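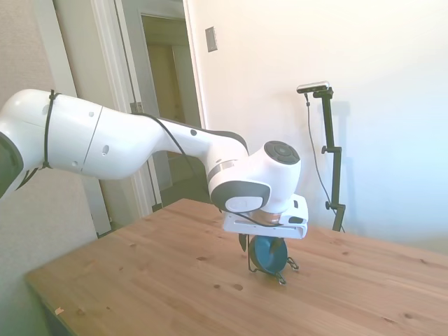
Pine goes orange, Jolanta Piątek wrote in reply to our piece on kitchen floors, and no finish she has bought in thirty years has stopped it. She asked whether any finish can. The short answer is that several can slow the change, one or two can hide it, and most of what is sold for the purpose does less than the label suggests.

## Where the color comes from

Freshly planed pine is close to white in the sapwood and pale pink to tan in the heartwood. The compound responsible for most of the later change is lignin, which binds the cell walls together and absorbs ultraviolet light. As it breaks down it forms yellow and brown products near the surface. The layer affected is thin. A pass with a hand plane usually brings back a pale face, and the process then starts over.

Resin has a part in it too. Pine carries more of it than spruce or fir, concentrated in knots and in the dark latewood bands. It darkens with light and air, and it migrates if the board gets warm enough. A knot that was kiln-dried at too low a temperature to set the pitch can bleed through a finish years later.

The third contributor is the finish itself. Linseed oil yellows as it cures and goes on yellowing in the dark, so an oiled drawer front and the oiled inside of the same drawer both shift, for different reasons. Alkyd varnish behaves in much the same way. On walnut the effect is hard to see. On pine it can account for more of the final color than the wood does.

## A bench comparison

Staveck, a small finishing shop in Brindeton, has kept a set of pine test panels since it moved into its present building. There are 244 of them, cut from kiln-dried stock and numbered on the back in pencil. Each is finished on the left half and bare on the right. Half the set hangs on a south wall beside a window, and the rest is stored in a closed cabinet. The shop reads both halves with a handheld color meter every December, when the heating is on and the air in the building is at its driest.

The results are not a controlled study, and the shop does not present them as one. The boards came from different mills and the window glass was replaced partway through. The order in which the finishes fall has nonetheless been stable for several years.

Boiled linseed oil is last on the window wall by a wide margin. Oil-based polyurethane comes next. Clear dewaxed shellac starts slightly amber and moves little from there. Plain waterborne acrylic starts nearly colorless, which makes the later yellowing of the wood under it more obvious. Waterborne finish with a UV absorber holds longest among the clear coatings, although the absorber is itself used up over time and the curve steepens after that.

Panel 542 is often asked about by customers. (The numbers run higher than the count because failed panels are discarded and their numbers are not used again.) It was treated with a white-pigmented soap, the traditional Scandinavian floor treatment, and resoaped once a month. On the meter it has moved less than any clear finish on the wall. The reason is simple enough: every washing adds a little pigment, and the pigment covers the yellow beneath it. The wood has aged at the normal rate.

## Lye, soap, and pigment

Lye treatment is frequently described as bleaching. On pine it is closer to a reaction with the lignin and extractives at the surface, and most commercial wood lyes also contain a white pigment, usually titanium dioxide. Without the pigment, strong alkali can turn pine yellower. Anyone mixing a treatment at home should keep this in mind, along with the usual gloves and eye protection.

A typical schedule is as follows:

1. Sand to 120 grit. Finer sanding closes the surface and gives patchy uptake.
2. Vacuum, then wipe with a barely damp cloth and allow the raised grain to dry.
3. Apply lye with a nylon brush, with the grain, keeping a wet edge.
4. Leave overnight. Buff off the residue with a maroon pad.
5. Apply white soap in two coats, wiping off the surplus from each.

Sealing with a waterborne coating in place of the soap is possible. The surface must be rinsed and neutral first, or adhesion suffers. Czerwiński, whose workshop refinishes school furniture, tests with pH strips on a wetted spot and will not coat above a reading of 8.

## What soap does not do

A soaped surface offers little resistance to standing water and almost none to red wine, coffee, or iron. A steel can left on damp pine will leave a gray-black ring where the metal reacts with tannins in the wood. Oxalic acid removes most such marks, and the treated patch will then be paler than its surroundings until light evens it out.

Nor does soap harden the wood. Pine dents under a fingernail, and a film finish over it will crease at the bottom of the dent and sometimes whiten there. The soaped surface has no film to crease. Shallow dents can be lifted with a damp cloth and a warm iron, provided the fibers have been compressed and not cut.

## Cost and upkeep

Nismont, a furniture rental firm, switched 1022 tabletops from oil-based varnish to pigmented soap and kept service records on both. Labor per top went up in the first year, as every top needed repeated soaping before stains stopped taking. It fell afterward, mainly on account of repairs. A damaged varnished top was stripped and recoated whole. A damaged soaped top was sanded at the mark and soaped again the same afternoon.

For household use, a UV-absorbing waterborne finish with a small amount of white tint is the lower-effort option. Two percent tint by volume is enough to offset several years of yellowing. Above that, the latewood lines begin to look cloudy, and lap marks become difficult to avoid on anything wider than a shelf. Test on an offcut from the same board, and leave half of it in a drawer for comparison.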